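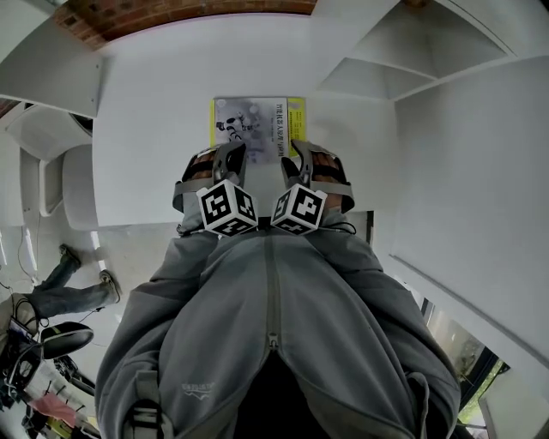
Pliton is a student-founded social enterprise that trains people in the hill villages of the Son valley to sew, alter and repair clothing, and then helps them run small workshops of their own. It began as a campus project at the technical college in Cluveck and grew into a network of village workshops that share machines, thread, patterns and customers. The work is everyday work, and that is a large part of its charm. A gray hooded jacket with a zipper down the middle and a small white embroidered logo low on the front, like the one shown, touches most of what a Pliton trainee studies in the first season: setting a zipper straight, attaching a hood, sewing soft fabric without stretching it, and stitching lettering small enough to look neat. Members go on from there to school uniforms, work coats, quilts and the padded winter vests for which the valley has become quietly well known.

Background

The Son valley is farming country, with potatoes and barley on the upper terraces and orchards lower down. The growing season is short. Once the last apples are sorted there is little paid work in the villages until the terraces are cleared again, and for many years families bridged the gap by sending one or two adults to the cities on the plain. Some found steady jobs there. Others came home with little left after rent and bus fares.

Sewing was already a familiar skill in the valley. Many households owned a treadle machine, often one that had been handed down and no longer ran well, and older residents mended clothes for neighbors in exchange for eggs or firewood. What the villages lacked was a way to turn that skill into winter income. Fabric had to be bought in Cluveck at retail prices, the nearest machine mechanic was a day's trip away, and shops wanted orders larger than any one household could fill.

Founding

The project was started by Romain Fleury, then a second-year textile student, along with three classmates. The four had been asked to write a short report on rural trades and spent a week in the upper villages interviewing people who sewed. Their report proposed a shared workshop, open to anyone, where machines could be kept in good repair and large orders could be split among many hands. The college liked it enough to lend them a storeroom full of retired classroom machines.

The first workshop opened in March in a former seed store in the village of Upper Son, with 4 working machines and a cutting table made from two doors. Fleury later wrote in the group's newsletter that the opening day "was mostly spent looking for an extension cord." By the end of that spring the members had delivered their first order, a set of aprons for the Cluveck market hall, and a second village had asked for a workshop.

The name comes from a local word for the folded cloth that women of the valley once used to carry tools and lunch to the fields. Early members used it as a nickname for the seed store, and it stuck.

Training

New members begin with a course that runs through the quiet months. There is no entrance test and no fee, and people who have never threaded a needle sit beside people who have sewn for decades. Lessons are held in the late morning so that members can tend animals first.

The course opens with machine care. Trainees learn to clean, oil and time a machine before they sew a single garment on it, a choice that surprised some of the first students and is now one of the most popular parts of the program. Straight seams and hems follow, then zippers, pockets and collars. Cutting is taught last and taught slowly, on newsprint and old bedsheets, until a member can lay out a pattern with very little waste.

Later units cover pricing and record keeping. Each trainee keeps a notebook with the time spent on every piece, and the class works out together what a fair price would be. Former students often mention these sessions with real fondness. Many had been mending for years without ever putting a price on an hour of their own time!

Embroidery is optional. It has a devoted following all the same, and the workshop in Lower Son has become the valley's specialist in badges and lettering for sports clubs and schools.

Workshops and organization

Each workshop is run by its own members, who elect a coordinator for a one-year term. The coordinator assigns work, keeps the key and speaks for the workshop at the network's monthly meeting in Cluveck. Workshops keep most of what they earn. A fixed share goes to a common fund that pays for thread, needles, spare parts and transport.

Orders are handled through Verkus, a simple booking system written by computing students at the college. A shop or school enters what it needs, and Verkus divides the job according to the number of members available in each village. It was designed to work over text message, a great help in the upper valley where internet service is patchy in bad weather. Coordinators can also decline a job or pass it along, and in harvest season they frequently do.

A van makes the rounds of the villages, bringing cut fabric up and finished goods down. In heavy snow the last stretch to Upper Son is covered by mule - a method that members from the lower villages like to tease them about.

Products

School uniforms make up the largest share of the work. Pliton supplies shirts, skirts, trousers and sweaters to primary schools across the valley, with deep hems that can be let down as a child grows. Parents may bring a uniform back for letting down at no charge.

The padded vest is the product most closely tied to the project's name. It is cut from tightly woven cotton and filled with wool from valley flocks, quilted in narrow channels so the filling stays in place. Every workshop has its own quilting pattern, and people who know the vests can tell at a glance which village one came from.

Repair remains open to everyone. Walk-in customers bring torn coats, broken zippers and worn cuffs, and a board by the door lists the prices. Offcuts are turned into patchwork cushions, pot holders and the bright drawstring bags sold at the Cluveck market.

Growth and results

By the time of the network's report dated Sep 22, 2018, Pliton had trained about 200 people, and its workshops had completed 1296 uniforms in a single school year. The same report counted 40 members who had stayed in the valley for the winter after several seasons of leaving to find work. Several of them had become trainers themselves.

The effects reach past the workshops. The machine mechanic from Cluveck now spends part of each month in the villages, and two former trainees have learned the trade from him. Sheep owners, who once found it hard to sell coarse wool at all, have a steady buyer. The seed store in Upper Son doubles as a meeting place in the evenings, with a stove, a kettle and a shelf of borrowed books.

Challenges

Growth has brought its difficulties. Uniform orders arrive almost all at once, in the weeks before school opens, and those weeks overlap with the fruit harvest. The network has tried to spread the load by offering schools a lower price for early orders, with mixed success so far. Power cuts are common in winter, and several workshops keep treadle machines alongside the electric ones so that work can go on.

Quality was uneven in the early years. Shirts sewn to the same pattern in different villages sometimes came out in noticeably different sizes. Pliton answered with a set of wooden measuring gauges, one for each workshop, and an exchange in which members from one village check a batch sewn in another. The exchange days soon turned into social occasions with shared lunches, and they remain among the liveliest dates on the network's calendar.

Links with the college

Students at Cluveck continue to take part each year. Textile students help draft new patterns, business students assist with the accounts, and computing students maintain Verkus. In return, experienced members teach a hand-finishing class on campus, which fills up quickly. Fleury stepped down from daily management once the workshops had elected their own coordinators and has since advised similar groups in neighboring valleys, including a knitting project that borrows Pliton's van on its free days.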